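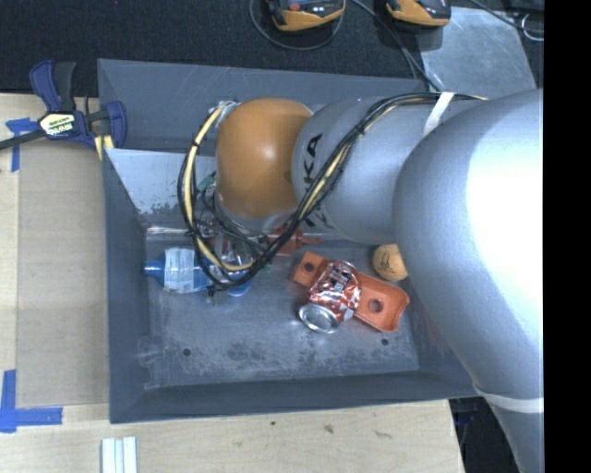

13 December 2025
Illthorpe student picking project, bench log

Continued the mixed-bin trials for the Umen entry. Bin clamped at its left edge and lined up with the blue tape. Contents as per the mixed list: bottle, drinks can, orange bracket, ball and the remaining odds and ends.

Run 418, four attempts per item, contents stirred by hand between attempts. Bottle 4 out of 4. Can poor when it lies on top of the bracket: the grasp planner treats the pair as one object and aims between them. Lowering the merge threshold in Floltska separates them but splits the bottle at the label. Threshold put back to the old value for now.

Cable loop at the wrist is too long. With joint 7 past 110 degrees it swings in front of the gripper and the depth image loses the left side of the bin. Shorten the loop and add a second strap further down the forearm. Check slack at full reach before tightening.

Cycle time nearly unchanged from Thursday. Most of it is still the slow approach over the rim. Leave the speed limit alone until the Mbeki collision check is merged.

To do:
- redo cable routing, then repeat 418 with the same item list
- log can and bracket as separate failure codes
- tidy tape marks on the bench
- send item list to the other team; rules freeze in February

Illthorpe Robotics Club | Contact | Back to top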